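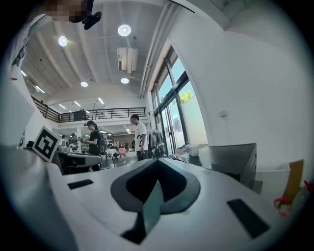
4.3 Does standing work get harder on the feet as the week goes on?

It gets a little harder each day, but the bigger jump is inside the day, between the lunch break and the end of the shift.

We had expected the week to matter more. The diaries come from 50 people at the Arker and Hirkmont sites, all of whom stand for most of their paid hours — packing, counter work, bench work, stock rooms. 2,844 entries in all after cleaning. Each entry asks for a feet score, a legs score, a lower back score, and a line of free text that people could leave blank. Most did not leave it blank, which we had not planned for, and the coding took most of February.

Feet scores rise through the shift at both sites. Legs follow the same shape, flatter. Lower back is a mess: some people go up, some go down after lunch and then up, a few hardly move. We do not try to fit a single curve to it. See the appendix for the person-by-person plots.

The day-of-week effect is there but small, and it shrinks again once shift length goes into the model. People on long shifts tend to have them late in the week at Hirkmont, so some of what looked like a tired end of the week is just longer hours. At Arker the rota is mixed and the effect is close to flat.

Mats. Both sites have cushioned mats in places, hard floor elsewhere. Entries made after a shift mostly on mats have lower feet scores, as in earlier work, but people who said they moved on and off the mats all day did just as well as people who stayed on them. Moving may matter as much as the mat. Can't separate the two with these data, since nobody was assigned a floor.

Shoes. Self-reported type only (sneaker, work boot, clog, flat, other). Age of the shoe was asked badly in the first version of the form and the answers could not be used. Fixed on 12th June, and only the entries after that go into the shoe-age analysis. Older shoes go with worse feet scores, younger workers keep their shoes longer, and the two things pull against each other. Sneaker wearers were the largest group and the most spread out. No claim is made here about brands or soles.

Posture is the part we have least on. The form asks wether the work was done mostly upright, leaning, or reaching forward. Reaching forward goes with higher back scores at both sites, even in short shifts, and it does so for people who report no trouble with their feet at all. Leaning is harder to read. Some people lean on a counter to rest, others lean over one to work, and the form lumps them together. Hawi Alemneh recoded a part of the free text to pull these apart and the resting kind looks protective, but the numbers are thin.

Figure 2. Standing with both arms forward. Straps at the left hand and right wrist; sneakers. 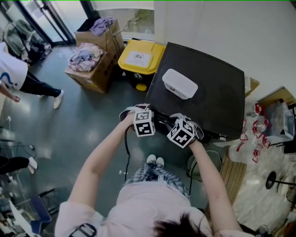 Sumeya Fikre objected, on reading a draft of this section, that "reaching" is doing too much work in the analysis. A person who reaches for a shelf now and then and a person who holds both arms out for an hour will tick the same box, she said, and the back will not feel those the same way. She also thought the question should ask what the feet were doing while the arms were out. Stepping, or planted?

We agree. The next form splits reaching into short and held, and adds a line on stepping. For the present data the best we can do is the free text, where "stuck in one spot" and near versions of it come up often next to high back scores. It comes up next to high feet scores too. Rekha Gounder checked the coding blind and got the same pattern, a bit weaker.

Breaks. Sitting breaks help, at least for the feet, and the help wears off before the next break in nearly every long shift. Two short sits did better than one long one for people who had a choice. Few had a choice. Break timing at Hirkmont is set by the line leads and at Arker by the clock, so we would not push this very far.

Missing entries are not random. People skipped the end-of-shift entry more on bad days, going by what they wrote the next morning ("too beat to fill this in last night"). The late-shift scores are therfore likely too low, and the rise through the day may be steeper than we show. Imputed results are in the appendix, same direction, wider bands.

4.4 Sleep and next-morning scores

Morning feet scores mostly reset. Backs do not.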